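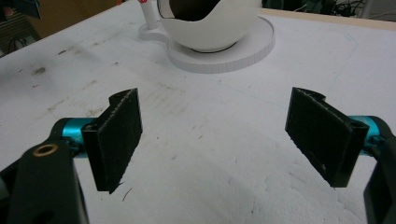
*Maintained by the Proltis bench group · Data card for `deltgate-pouch`, second release · February*

# Deltgate Pouch

Hello, and thank you for taking an interest in our little corner of the gripper world! This folder holds the recordings we made while comparing two sets of finger pads on our hand-held grippers. We call the pads Lania and Prantl, after the two molds they came out of, and most of what follows is about how we set up the comparison and what you should know before you train anything on it.

## What we were after

We had been arguing for months about pad texture. Lania pads are softer and grab almost anything, but they wear at the lower edge and start to shed. Prantl pads last much longer and feel a bit slick on leather. Nearly all of our earlier recordings used rigid objects, and those are kind to any pad you put on the rods, so this time we picked something flat and floppy that has to be pinched just right or it slides away from you.

## The setup

Everything happens on one white work surface, with a pale wood edge that comes in handy if you need to line up views. The bowl and the hanging stand stay on the table as fixed landmarks – please don't treat them as targets, even though the bowl's shiny inside does tempt a detector now and then.

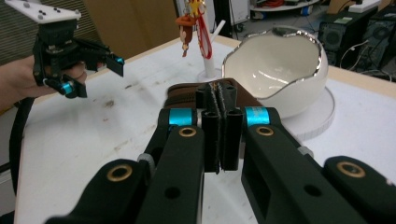

*Fingers nearly closed over the brown leather item, with the second gripper coming in from the left.*

Each operator works with 2 grippers, one per hand, and both carry the same pads for a whole session. We never mixed Lania on one side and Prantl on the other. It would have been a lovely test, and if you have the patience for it we would be delighted to see the results.

## What is in the folder

```
deltgate-pouch/
 episodes/ 2,543 episodes, one directory each
 splits/ train.txt, val.txt, test.txt
 calib/ wrist and head camera calibration
 pads.csv pad type for every episode
```

The test split has 700 episodes, drawn evenly from both pad types. Every episode has the wrist views and a head view, and the head view is the one to reach for when you want both hands at once.
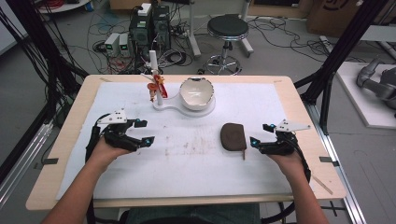 It's also the view we use for labeling. An annotator marks first contact, pinch and release, then checks those marks against the wrist streams and nudges them if the two disagree. Expect the marks to be off by up to 5 ticks in the faster episodes, where even the three of us who wrote the labeling guide couldn't settle on one moment.

## Known rough spots

- The white surface is scuffed, and the smudges build up over the sessions. A model can learn the dirt if you let it, so we suggest some light color and crop augmentation.
- Cables and equipment show up in the background. We left them in.
- Grip width drifts a little as the pads wear. `pads.csv` has a `fresh` column, set to 1 for the first session after a pad change.

If you find a bad episode, please open an issue with its directory name and we will take a look.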